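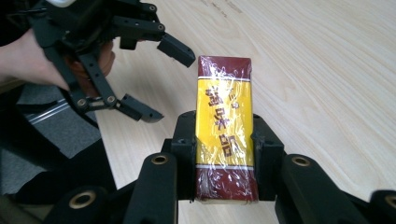

Maroon and yellow, in clear cellophane.

I'd been meaning to fish Hitdale for years before I finally got round to it. It kept slipping down the list behind bigger, better-known lochs, the ones with a gift shop and a webcam, and then one wet evening in March I was looking at a map and saw how much water there was up there with hardly a road near it. I rang the estate in the morning and had a week booked by lunchtime.

So, July, then. Brown trout, wild ones, on the fly. If you've only ever fished stocked ponds (I was that person until my thirties, no shame in it) the first thing you notice is how small they are and how little you care. A Hitdale trout of three-quarters of a pound will go off like a firework under the bank and have you saying things out loud to an empty hillside.

There are three waters you can fish on the one ticket. Urum is the big one, long and narrow and properly deep down the middle. Fjeld is the high one. Starnis is the little one behind the lodge that everybody walks past on the way to the others, and I'll come back to Starnis.

I started on Urum because there's a boat. It's a heavy old clinker thing that rows like a wardrobe, but once you've got it to the top of the wind you can drift the whole north shore and hardly touch an oar. Keep close in! I wasted most of my first day out over the deep bit, casting at nothing, when the fish were all sitting in four or five feet of water over the stones. The moment I let the boat slide in towards the rocks I had a take on the bob fly, then another, then a fish on the tail that went straight under the keel and came off. I ended the day with seven, all returned, the best of them maybe a pound, with big black spots and a butter-yellow belly.

Flies, for those who'll want to know: a size 12 Bibio on the top dropper did more than everything else put together. I had a Kate McLaren in the middle and a small Soldier Palmer on the tail, and I chopped and changed a fair bit when things went quiet, but I always ended up back with the Bibio. Floating line, nine-and-a-half-foot rod, six-pound leader. You could go finer. I wouldn't, with the weed.

Fjeld is a walk. The sign at the bottom gate gives the height of the loch as 1,132 feet, and you start from practically sea level, so your legs know all about it by the second stile. The path is fine as far as the sheep fank and then it sort of gives up, and you follow the burn over tussocks and peat hags until you come over a lip and there it is, black and cold-looking with a little scree beach at the far end. I had the place to myself from ten in the morning till gone six.

It was also, I have to say, hard going. The wind came from three directions in an hour. I fished the whole of the west bank without a touch, ate my sandwiches in a sulk, and then found them, of all places, right where the burn runs out, within twenty paces of where I'd dropped my bag. Small dark fish, quick as anything, and they'd only have it if the fly was skating. I lost count of the ones I missed. Midges came down at five and I stuck it for another hour out of pure stubbornness.

Now, Starnis. You can walk round it in the time it takes to boil a kettle. On my last evening I was too tired for anything else, so I took the rod down after supper in my slippers (well, my camp shoes, but they're slippers) and sat on the dam wall. Flat calm, a few sedges coming off, and then a rise by the lilies that made me put my mug down. Not a splash, just a slow sip and a ring going out. I tied on a dry sedge with hands that weren't behaving, got it in roughly the right place on the third go, and he took it as if he'd been waiting for it all week. Two pounds four ounces in the net, and back he went. Best fish of the trip, and three minutes from my bed!

A few practical bits. The day ticket is £25 and covers all three waters, and the boat on Urum is extra, so ask when you book. The lodge keeps a returns book in the porch and they do like you to fill it in. Last season's total was 3,593 trout, and more than 300 of those came off Starnis, which made me feel a bit silly for ignoring it. Barbless hooks only. You can keep a brace for supper from Urum but everything from Fjeld goes back.

Phone signal is one bar, at the top gate, if you face the right way. The nearest shop shuts at half past four, so get your milk on the way in. Take a midge net, take a spare, and bring proper waterproof trousers even if the forecast is lovely. Mine were in the car at the bottom of the hill on the one afternoon I wanted them.

I've booked again for September, and this time I'm starting on the dam.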